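Draught excluder

A draught excluder is any strip, brush, roll or flap put across a gap in a door or window to stop cold air getting in. Also called draught stop, door snake, sausage (mostly for the stuffed cloth kind). Used in houses, shops, sheds, and now and then on loft hatches. The word covers both things fixed in place with screws or glue and things just laid on the floor.

Names

Usage varies by area and by trade. Shops tend to keep "draught excluder" for the loose fabric sort and call the fixed sort "weather strip" or "door seal". Joiners say "strip" for nearly everything. In Wetham and the villages near it the stuffed type is a "dog", wether or not it has a head and ears sewn on. Spelling with "draft" is American.

History

Rags, straw and moss pushed into gaps are the oldest form and hard to date. Felt strips nailed round the door stop came in once felt got cheap. Before that, a heavy curtain hung on the inside of the door did the same job, with a rail that lifted as the door opened. Plenty of these rails still up in older houses, curtain long gone.

A household roll from Wetham for 1341 has a payment for "clothe for the nether dore", sometimes taken as an early mention. Doubtful. It could as well be a hanging, and the line is damaged after the fourth word.

Metal strip was the next step. Thin sprung bronze, nailed down one edge so the free edge pressed on the door. Lasted decades if nobody painted over it. The Hollard works made a version with a folded lip, sold in coils and still found on sash windows in the older terraces. Production ended when foam tape took over, foam being far cheaper and needing no nails.

Types

Stuffed roll. A cloth tube filled with sand, rice, dried peas, wadding or offcuts. Lies along the foot of the door. Has to be put back by hand each time the door is used, so mostly seen on doors that stay shut of an evening. A double version has two tubes joined by a flat panel which slides under the door and moves with it.

Foam tape. Self-adhesive, sold in rolls. Goes in the rebate where door meets frame. Open-cell foam squashes easily but goes flat within a winter or two. Closed-cell holds up better.

Rubber profile. Named after the shape of the section: E, P, D. E for narrow gaps, P for middling, D for wide. Also self-adhesive, lasts longer than foam.

Brush strip. Nylon bristles in a metal or plastic carrier, screwed to the bottom of the door. Good on uneven floors. Martinelli brush strip, with the bristles set at a slant, is the usual choice for sliding doors.

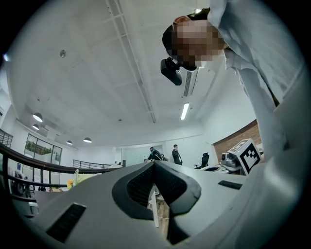

Drop seal. A rubber blade in a housing let into the bottom edge of the door. A small plunger on the hinge side hits the frame as the door closes and pushes the blade down. Lifts clear again on opening so doesn't drag on carpet. Dearer than the rest and fiddly to set.

Letterbox and keyhole covers are generally counted as excluders too. The letterbox type is two rows of bristles, sometimes with a flap behind.

Fitting

Surface must be clean and dry or the tape peels. Old paint runs scraped off first. Measure each side seperately, older frames are seldom square. Strip for the door foot is cut with the door shut and marked from the inside. Carrier first, with a junior hacksaw, then the bristles trimmed with scissors. Screws go in slotted holes so the height can be altered later.

Too thick a strip is the common fault. Door won't latch, or latches only with a shove, and the hinges suffer for it.

Ventilation

Rooms with an open fire, a stove or certain gas appliances need an air supply and shouldn't be sealed up. Kitchens and bathrooms likewise, on account of damp. Trickle vents over windows are meant to stay open.

Testing

The usual home test is a strip of tissue held near the gap on a windy day. Lit candles also used, less wise near curtains. A trial at Rastska in the winter of 2000 fitted brush and rubber strip to 29 houses and left a further group alone. Complaints of cold hallways fell in the fitted houses by 39 per cent, though the winter was a mild one and the fuel records were incomplete.

Care

Brush strip hoovered now and then, grit wears the bristles. Rubber wiped with a damp cloth. Stuffed rolls filled with rice or peas can draw mice and don't wash; a zip and an inner bag get round this.

See also

Weatherboard
Porch
Secondary glazing
Sash window
Threshold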